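4.2 Reporting rules for simulated grasping trials

Most labs that publish simulated pick-and-place results have rules for reporting them. The trouble is that the rules tend to be written after the results. We went through the protocol notes of our own group with this in mind and found 21 separate instructions, of which several contradicted each other and one referred to a form that no longer exists. The Stoder protocol described in this section is what was left after a long Friday with a red pen.

The first rule concerns what counts as a trial. A trial begins when the arm receives its first command and ends at success, at timeout, or at a simulator fault. Faults are reported in their own column. In the earlier Bivport runs, faults were quietly restarted under the same trial number, a practice that did wonders for the success rate. Under the present rule, a restarted trial gets a new number and the old one stays in the log, however ugly it looks there.

The second rule concerns scene randomization. Surface textures, lighting, and distractor objects are drawn from a fixed list, and the list is published with the seed. Authors may add to the list before a study opens. They may not remove a texture halfway through on the grounds that the policy dislikes it. Jadoon argued for an exception covering textures that no sane person would put on a work surface. Petrauskas replied that she had seen kitchens, and the exception was dropped.

The third rule covers the definition of success. An object counts as grasped when it is held clear of the support surface for 20 consecutive control steps, with contact on both fingers. Contact on one finger is recorded as a push, even when the push ends somewhere useful. This wording took longer to settle than any other part of the protocol, and we still get mail about it.

The fourth rule is the one most often skipped. For each study, 30 trials are picked at random by the seed and reviewed by a person who did not train the policy. The reviewer looks at stored wrist views next to the contact log and marks any trial where the two disagree. Of the 542 trials in the Zernton set, the sample turned up enough disagreements that we now run the review before the tables are drawn up – a sequence that seems obvious in print and took us two studies to adopt.

Wrist views are stored as rendered. Brightening a dark view for review is allowed, but the brightened copy may not replace the stored one, and figures in a paper must use the stored one. Figure 6 follows this rule, at some cost to its looks.

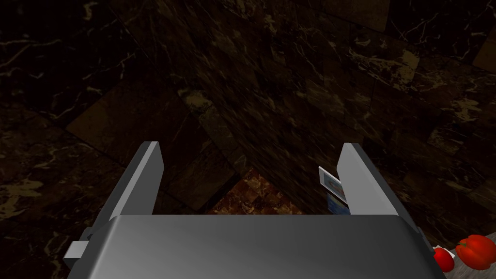

Figure 6. Rendered wrist view with the gripper open and a small package near the right finger. Dark marble background; two red produce items at lower right.

A view of this kind shows why the contact log cannot be replaced by a glance at the picture. The package is close to the inner face of the right finger, and a tired reviewer could easily write down "contact" and go to lunch. Closeness in one view is weak evidence. The reviewer is therefore asked to enter "near", "touching per log", or "unclear", and the last option carries no penalty. When we first introduced the form in Satti, our annotation tool, "unclear" was hidden in a submenu and was almost never chosen. Moving it to the main row improved our honesty overnight.

Objects that are partly outside the view are still entered if the reviewer can name them at the level of "produce" or "package". Finer labels are taken from the scene file.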